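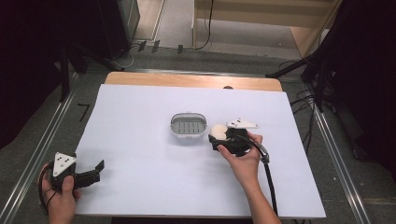

Rehema Barasa sells soap dishes, and I went to see her on a Saturday fully expecting to dislike them. Her shop, Jallgate, charges more for a bathroom accessory than I spend on shoes, and the leaflet on the counter promises "a calmer basin". The sort she wants to talk about is oval, grey and white, with a pale grey rim and rows of dark slots along the floor. On a plain white board it looks like very little. I told her so.

"It is very little," she said. "It holds a thing and lets the water out. People have been sold trays with no holes in them for years and they think the mush at the bottom is normal."

I asked where the water goes once it has gone through the slots. She paused for longer than I expected. On to the basin, she said, or the shelf, or whatever you have put it on. So you still have to wipe up? "You have to wipe, yes. I never said you didn't."

The leaflet comes rather close to saying it. When I read her the line about "no more mess" she took it off me and put it under the till. The wording came from Gukel, the wholesaler, she said, and she had asked them in June to change it. They had sent her another 1000 copies.

Her business partner, Wekesa Shirima, had been listening from the stockroom and came out to defend the thing on different grounds. Soap, in his view, is the least of it. He keeps cotton wool in his, and a nail brush, and at one point garlic. "My wife moved the garlic," he said.

Would cotton wool in a dish full of holes, next to a running tap, stay dry? "Not if you splash," said Wekesa. Rehema said he splashes.

The shop has sold 213 of them, a figure she gave me without looking it up and then did look up, because I asked. It was right. How many came back? She thought four. One customer had wanted it in green. Another, Faraji Owino, returned his after a week, and as he runs the key-cutting place two doors down I went and asked him.

"Nothing wrong with it," he said. "My soap was too big. It sat on the rim and rocked." He had tried cutting the bar in half, and then decided that a man should not have to cut his soap. He uses a saucer now. The bottom of the soap goes to mush and he turns it over.

I took this back to Rehema, who was not impressed by the saucer. She does concede the size. An oval suits a used bar better than a new square one, and she would like a longer version, though Gukel wants an order of 1353 before it will consider one, and she has no idea how anyone arrived at that number.

Cleaning was my last question. All those slots must fill up. "They do," she said. "Old toothbrush, hot water, every couple of weeks." Wekesa said he had never cleaned his.

I bought one, at full price, less 30 pence for a scratch on the underside. So far it is holding my keys.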